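6 Jun 2021, Justby bench, two-arm cell

Left gripper is closing late again, always on the caps and never on anything I'd call difficult. Pulled the finger screws, cleaned the threads, put them back with a dab of the Wada threadlock. Homed both arms. Left one found zero on the second go, right one sulked until I reseated its base connector.
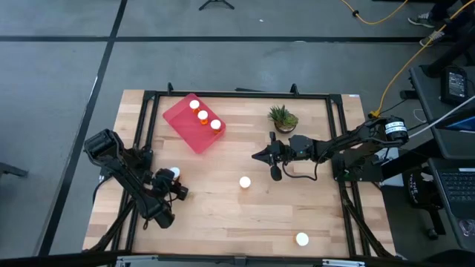 Grip current limit was still at 600 from April, when we were all braver. Dropped it to 490 - no, 49 off the top, so 551. Wrote it on the tape this time. Fingers now close square with a hair of gap at the tips, and I'm leaving that alone.
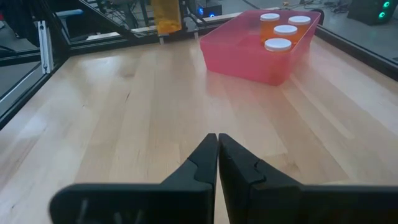
Guleck reckons the gap should be shimmed out before the next 90-cycle run, and that 15 minutes of warm-up first would save an argument. Will do the warm-up.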